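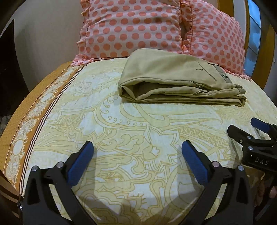
**Ticket 3213 - transfer rumors feed showing old deals**

Status: open again

Fan site, soccer section. Rumors page pulls from Kiden, then Zimex caches it. Since the October update the page lists moves that were already called off. Tustidum striker still shown as "in talks", club put out a denial ages ago.

Tried so far:

- cleared Zimex cache, no change
- dropped refresh from 20 minutes to 2 - worse, page timed out at kickoff
- re-saved the Kiden key. Feed came back but loan deals now show as permanent
- turned off the Naidu widget, fixed the double headlines only

Log says `row limit 1000 reached`. So the feed sends oldest first and we cut off the new stuff?? Would explain the striker.

Changed sort to newest first on the test page. Looks right there, loans still wrong. Havent pushed it live, match thread is busy and I dont want to break the scores too.

Need from Kiden: field name for loan / permanent, and can they send up to 1000 rows sorted by date. Asked, no reply yet.

Leave refresh at 20 for now. Dont touch the Naidu widget.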